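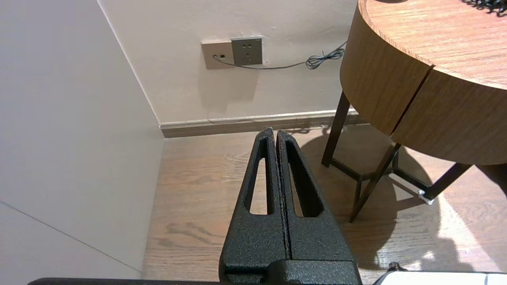
Drying ski boots and gloves overnight

Pull the liners out of the boots as soon as you get in. Open the buckles all the way, loosen the tongue and lift from the heel. If a liner sticks, warm the boot in the room for a while and try again.

Take out the footbeds too and stand them on edge. Most of the damp sits under them.

Stuff each liner with newspaper, toes first. Change the paper after an hour, then leave the second lot in until morning. Paper towels work but you go through a lot of them.

Keep boots away from the wood stove and off the radiator. A small fan on low does a better job – point it across the open tops. Our Vedier boot dryer has a 2 hour timer and I run it once before bed.

Gloves go cuff up on a dowel. I cut mine 19 inches long and set them in a scrap of two-by-four. Turn removable linings inside out first. Leather palms get a thin coat of wax when they are fully dry, never before.

Wipe ski edges with an old towel before the skis go on the rack. Light rust comes off with a gummy stone and a few easy passes.

Buckle empty shells loosely before storing them in June, or they lose their shape.

Taha Kettani wrote in to say baking soda in a sock takes care of the smell. Leave one in each boot, and shake the boots out before you wear them.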